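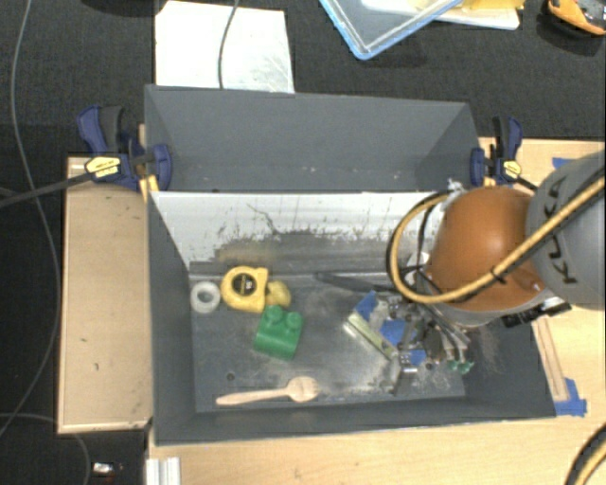
A place for everything, and who gets the bill

Every November the catalogues start arriving, and every November at least one of them wants to sell me a box to put my other boxes in. This time it was Monell, whose winter booklet runs to 78 pages and includes drawer dividers for drawers that already have dividers. I read it in the bath. By the end I had a damp booklet and a strong wish to own a lidded tub for batteries, which I'm glad to say had passed by breakfast.

I've been writing this column long enough to have seen several tidying crazes come and go. First it was throwing everything out. Then came decanting, when perfectly good packets of rice were emptied into jars and the cooking instructions went in the bin. Now we are told we need a system. A system is sold to you, usually by the month, and it has a name.

The one most readers have been writing to me about is Flovovon. For anyone who has been spared, the Flovovon method asks you to sort everything you own by how often your hand reaches for it. Things you reach for daily live between hip and shoulder. Things you reach for weekly go lower down. Everything else is "resting", and goes into a container with a label saying when you'll look at it again. There's a book, a workbook to go with the book, and an evening course that covers what's in the workbook.

Some of this is sense. My grandmother kept the frying pan on the hook by the stove and the jam kettle on top of the wardrobe, and she never took a course. What I object to is the padding, and the way an ordinary bit of household thinking gets stretched until it needs a subscription.

I did try it. I gave the kitchen and the cupboard under the stairs a fair go over a fortnight, following the workbook as written, including the part where you write down every reach. By the second evening I was reaching for things so as to have something to write. The pepper mill came out as the most important object in the house. The fire blanket, which I hope never to reach for, was officially resting, and if I'd followed the instructions it would now be in a crate behind the hoover.

That's my main quarrel with sorting by use. Plenty of what a household keeps is there for the bad day: the torch, the spare fuse, the stopcock key, the thermometer, the one good black coat. None of it earns its place by the week. I put this to the Flovovon helpline and was told that I could set up an "exceptions zone". I already have an exceptions zone. It's called the house.

Then there's the phone side of it

Idelura is an app that keeps a list of what's in your cupboards. You take a photo of each shelf, type in what's there, and when you want the sellotape you ask your phone. The free version lets you list 20 things, which in my kitchen gets you as far as the second shelf of mugs. After that you pay.

Kamonchanok Rattanakul, from the Tanasarn end of our patch, has been using the paid version since spring and kindly let me come round and be rude about it. Her case for it is a good one, and I'll set it out fairly. She shares a house with her sister, her sister's husband and a teenager, and each of them puts the scissors back somewhere different. She was tired of being the person who knew where things were. With the list on everyone's phone, she says, they can ask that instead of asking her.

I asked whether they do. She said the teenager does.

I also asked how long it took to set up, and she thought most of a bank holiday weekend, plus a quarter of an hour here and there to keep it right. The keeping it right is where I start to lose faith. A list of your belongings is correct for about as long as you stand in front of the cupboard holding it. Someone moves the glue and the list is wrong, and a wrong list is worse than none, as you go and look in the wrong place with great confidence. While I was there we asked it for the tape measure. It sent us to the hall. The tape measure was in the kitchen, in a jug.

Kamonchanok laughed and changed the entry. She still likes it, and wants me to print that she likes it, so I have.

A word about the junk drawer

All these systems are agreed that the mixed drawer has to go. You know the one. Every house I've ever been in has it, and I would trust a house without one rather less. String, a bulb that may or may not work, keys to something, a takeaway menu from a place that shut. The Flovovon book gives it a whole chapter and calls it "deferred decisions".

I'd like to stick up for it. A mixed drawer is a very quick piece of filing. If a thing is small, odd and has no obvious home, it's in the drawer, and everybody in the family knows that without being told. You may have to stir about for a bit. But you're stirring in one place, and I have yet to see it take longer than unlocking a phone, opening the app, spelling "Allen key" and walking to the wrong room.

What goes wrong with the drawer is that it fills up, and there the old advice is still the best. When it won't shut, tip it out on a newspaper and go through it. It takes as long as a pot of tea. You'll find money.

Wanpen Meesuk, who ran the hardware stall in the covered market for years and now does two mornings a week at the repair table, takes a harder line than I do. She thinks people buy storage as a way of putting off a decision, and that the shops know it. In her day, she told me, the customers who bought the big sets of matching tubs were back within the year for more tubs, while the ones who got along best used whatever had come into the house already: margarine cartons, biscuit tins, shoe boxes with the end cut down. She would rather see a person mend a drawer runner than buy a new chest, and she'll show you how, if you bring the runner.

I pointed out that she had sold the tubs. "I had to sell something," she said.

What does it cost?

I've tried to work this out for an ordinary kitchen and hall, and the answers I got depended a good deal on who was answering. Monell would not give me a figure for what they called a "full home journey". Going by their own booklet, a modest set for the kitchen alone, with no lids, came to £70, and that's before the label holders, which are separate, as are the labels. It's a decent sum for somewhere to put what you've already got somewhere.

I don't say the stuff is badly made. I bought a pair of their stacking trays some winters back and they're still going in the shed, under the seed packets. But I bought them when I had seed packets and nowhere dry to keep them. The booklet would like me to buy the trays first and then go looking about the house for something to put in them.

If you do feel the itch, here's what I'd suggest, none of it new.

Leave it a month. Write down what annoyed you, in the moment, on the back of an envelope. If the same cupboard turns up again and again, that cupboard needs sorting. The others are fine, whatever the book says.

Measure the shelf before you buy anything for it, and measure at the back as well as the front. Ours is an area of old houses and the walls lean. More returns come from that than from any fault in the goods, or so I was told at the counter in Tanasarn by a man who had plainly had a long day of it.

Ask for lids to be optional. A box with a lid gets things stacked on it, and then it doesn't get opened.

Label the box with what's in it. The date you intend to feel differently about it can be left off.

Keep the bad-day things where you could find them in the dark, and tell whoever you live with where that is. Try it once with the lights off. I did, and found the torch quickly enough, and then found that the batteries were flat, so perhaps there was something to be said for that battery tub after all. I bought a packet of batteries and put them in a mug.

Letters, please

I know there are readers who swear by the reaching diary, and at least one who has written to say it saved her marriage. I'd like to hear from more of you, for or against, and particularly from anyone who has kept any system going past its first winter. What did you give up on first? And has anybody got to the end of the Flovovon workbook? The last chapter is about where to store the workbook, and I'd be curious to know if you did as you were told.

The repair table runs in the mornings at the usual place, from half past nine until the urn goes off. Bring your drawer runners, and bring the screws too if you still have them. Wanpen says nobody ever does, so have a look in the drawer before you set out.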